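I've been walking to waterfalls for most of my adult life and I still managed to get a day out at Vilness wrong twice before I got it right. So this is me writing down how I do it now, mostly for the friends who keep texting me the same questions, and for anyone else who is headed up that way in August and has the same small car and the same low tolerance for bus tours.

A quick bit of geography first. Vilness is the valley, Dorno is the village at the bottom of it, and the falls are at the top end, in 3 drops. People say "the Vilness falls" as if it's one thing, but the lower fall is right by a parking lot, the middle fall is a decent walk, and the upper fall is a proper climb to a viewpoint at 1104 meters. You can do all three in a day. I've done it with a nine-year-old. You do have to start early, though.

## Before you go

**Pick your day.** Any day except Sunday. On Sunday the whole region drives up for lunch, the lower lot is full by ten, and then everybody parks along the river road and you end up walking an extra stretch on asphalt with cars squeezing past your elbow. I did that on my first visit and was in a terrible mood by the time I saw any water.

**Check the water.** The falls are fed by snow and then by whatever rain comes along, so they're huge in late spring and thinner by the end of summer. August is fine! The lower one is still loud. The upper one turns into more of a long white ribbon, and I like it better that way, but if you've seen the spring photos online you should know what you're getting.

**Pack for wet feet.** The middle trail crosses the stream twice on flat stones. My list:

- shoes with real grip (sandals are miserable here, I've tried)
- spare socks, in a plastic bag
- a light rain jacket, even under a blue sky, for the spray at the middle fall
- more water than you think, there's no tap after the village
- cash for parking and for the cheese lady

**Sort out the map.** Phone signal dies just past the last houses. Download the area the night before on your hotel wifi. The tourist office in Dorno also has a paper map, and it's good, except that it shows a footbridge below the middle fall that has been gone for years. Ignore the footbridge.

## Getting to Dorno

If you're driving, take the valley road and not the one over the pass that your phone is going to suggest. The pass road is shorter on the screen. It's also one lane wide for most of the way, with passing places, and I once reversed for what felt like half my vacation to let a milk truck through.

If you're on public transportation, bus 18 goes from the train station to the village square. Sit on the left going up, you get the river the entire way. The first bus in the morning is the one you want. The next one gets you there too late for the upper fall unless you walk fast and skip lunch, and I don't recommend skipping lunch, for reasons I'll get to.

I stay the night before at the Agarwal guesthouse, behind the church. It's plain and clean, and breakfast starts early enough for hikers if you ask the evening before. They'll also make you a sandwich. Ask for the one with pickled peppers.

## The walk itself

1. **Start at the lower fall.** Park in the lower lot (or walk up from the square, it's an easy stroll on a gravel path by the river) and go straight to the railing. At that hour you may well have it to yourself. The rock on the left side of the pool is slick with algae, so stay behind the railing for your pictures. I've seen a grown man go in up to his waist.

2. **Find the real trailhead.** This is where I went wrong on my second visit. There's a wide, inviting track that leaves from the back of the parking lot, and it goes to a quarry. The trail you want is the narrow one beside the information board, with red and white paint on the trees. If you haven't seen paint after a few minutes, turn around.

3. **Take the middle section slowly.** It's all beech forest, with roots across the path and two stream crossings. Poles help if you have them. I borrowed a set of Brultance poles from my friend Devendra Sandhu years ago and he has never gotten them back, sorry Devendra. At the second crossing, use the stones a little upstream from where the path meets the water. They're flatter.

4. **Stop at the middle fall.** This is the best one for standing close. A ledge runs partway behind the water and you can feel the whole thing thumping in your chest. Put the jacket on before you get there and keep your phone inside it.

5. **Eat before the climb.** There's a hut just above the middle fall that does soup, bread and local cheese in the summer months. The cheese lady sits outside it with her own table and her own prices and they are separate businesses, so don't try to pay for one at the other! Get the soup, fill up your energy, and check the sky while you're at it.
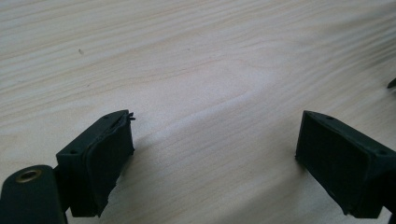

6. **Climb to the upper viewpoint.** The switchbacks start behind the hut and don't let up until the top. It's steep but never scary, and there's a cable to hold on the one narrow bit. Go at the pace of whoever is slowest. The viewpoint has a bench facing the fall, with the whole valley behind you, and I usually stay there far longer than planned.

7. **Come down the same way.** The map shows a loop back over the ridge. It's pretty, but it comes out at the wrong end of the valley and you'd miss the last bus. If you parked in the lower lot it's even worse - you'll be hiking back up the road to your car.

## A few odds and ends

Dogs are allowed on a leash, but the cable section is hard on big ones. Swimming is forbidden at the lower pool and allowed in the river below the village, where there's a gravel beach by the old mill. The water is freezing and I go in every single time.

If clouds are building over the ridge when you finish your soup, skip the upper fall. Go down, have a swim, get ice cream on the square and try again in the morning. The guesthouse will usually let you add a night if you call before dinner.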